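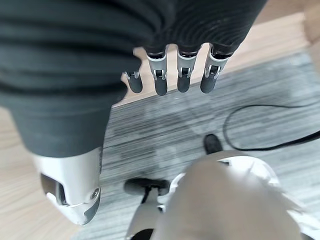 Manipulation Data Group, Cormier Robotics – Opinion

Our collection targets are written in episodes. The June plan called for 300 of them on the cabinet task, and the figure was met. I want to argue that it was the wrong figure to write down.

An episode count treats every recording as equal. Brayden Pelletier's review of the cabinet set found 482 attempts on disk, of which 300 passed the filter. The filter, a Mulard script inherited from our bin-picking work, rejects any attempt containing a regrasp or a pause longer than 3 seconds. What survives is a very tidy record of an operator who already knows where the folder is. A policy trained on it has no examples of being slightly wrong.

The wrist views show how much variation we throw away. Fabric, floor, the edge of a white surface and the robot's own body all enter the image, and their proportions change with every change of posture. Those transitions belong in the training set, labelled as such.

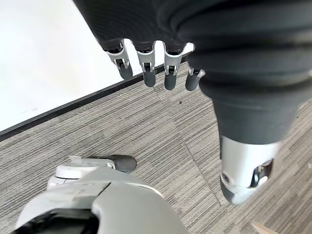 Wrist view, hand above the carpet beside the edge of a white surface, probably a table.

The usual objection is cost. Roxana Echeverri has put it to me more than once: annotators are paid by the hour, and a failed grasp takes longer to label than a clean one. I accept the arithmetic. I don't accept that the clean episodes are cheap if we then need another collection round to cover what they left out.

Cabinets are a good test of the argument. The door takes up a large part of the head view, the arms take up more, and a folder lying flat on a shelf offers a thin front edge to the fingers. Small errors in wrist angle matter.

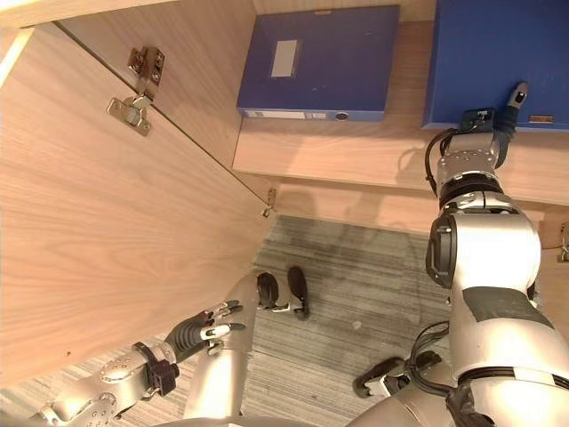

Head view, cabinet task: right hand at the front edge of a folder.

My proposal is modest. Keep the Cevex logger as it is, retire the pause rule, and reserve 40 per cent of each collection block for episodes that contain a correction. Report coverage of starting postures beside the episode total. Flundex can already tag both fields, so the change to the tooling is a revised template and a new column in the export.

December 9, 2020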